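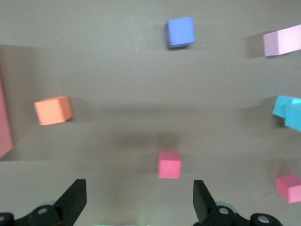
Nomvula Naidoo has been sold a lot of classroom robots, and she keeps a list of the ones still in use. It is short. So when Stivico offered her the Walo sorting kit on a trial, she said yes and asked for the return label up front.

"The pitch was that it works out of the box," she says. "Which box? There were 4 of them."

The kit is a small arm with a two-finger gripper, a set of colored foam blocks, and software that is meant to let a beginner teach it a pick-up task. Naidoo does like the foam. It forgives a sloppy grip, and that is what bothers her about it. "Foam gives. Show me the same arm with a glass jar or a wet sponge and then we can talk about what it has learned."

She kept a tally through January. Out of 200 tries with her settings, the arm brought back the right block 112 times. Stivico's brochure says "reliable sorting" and puts no number on it.

Bongani Engelbrecht, who handles school sales at Stivico, thinks her count is unfair. "She scattered the blocks any way she liked. We suggest a starting layout in the guide." Would a buyer know that before paying? "It's in the guide," he says again. He adds that an update is coming, but would not give me a month.

Naidoo laughed when I passed this on. "If I have to lay them out for it, I've sorted them."

Her other complaint is the yearly software fee, which starts after the first term and doesn't appear on the order page. Engelbrecht confirmed the fee and said the page is "being looked at."

Will she keep it? "The kids want it to stay. I still have the label in my drawer."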